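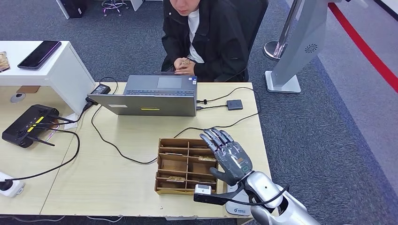

Hand and card organizer at the desk station, Londard.

From: Wian Makhubela
To: floor-automation list
Date: 14 February 2022
Subject: Re: Card sorting cell, staffing after changeover

Thulani Swanepoel wrote:
> The Clastia summary gives 434 cards per shift for the arm and 725 for
> the manual bench. If the arm is slower, why is the bench going from
> three people to one? And what does the remaining person do all day?

The two figures do not measure the same thing. 725 is the bench total with everyone present. 434 is the arm running with one attendant, who also has the laptop open for the exception queue. Per person the arm is ahead. Per shift it is behind, and Bai has been told that the backlog will grow until June unless the bench stays open on the late shift. I asked for that in writing and have not received it.

As for the attendant, the job is mostly waiting. The log for last week shows 12 stops per shift on the average, and most were cleared in under a minute. The stops come without a pattern, so the attendant cannot leave the desk or start other work. The old bench let people set their own pace and talk. Two of the sorters have told me they would take the bench back — I have passed this on without their names.
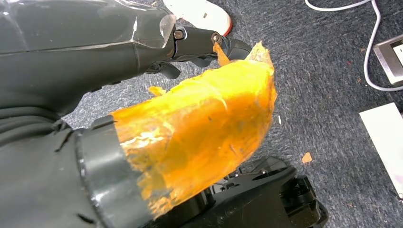

Maintenance is the other part that the plan leaves out. Checking the joints, finger linkages and cable runs is not in the attendant's job description, and Biltesus bills a callout for anything beyond a restart. In practice the attendant does it anyway, on the floor, at the grade of a sorter. Either the grade changes or the task goes to the technicians.

My proposal for the next draft:

1. Attendant rotation every 2 hours.
2. Joint and linkage checks moved to the technician schedule.
3. Exception queue time logged separately from stop time.

Comments on item 3 first, please. The logging change has to go in before the others can be costed.

Wian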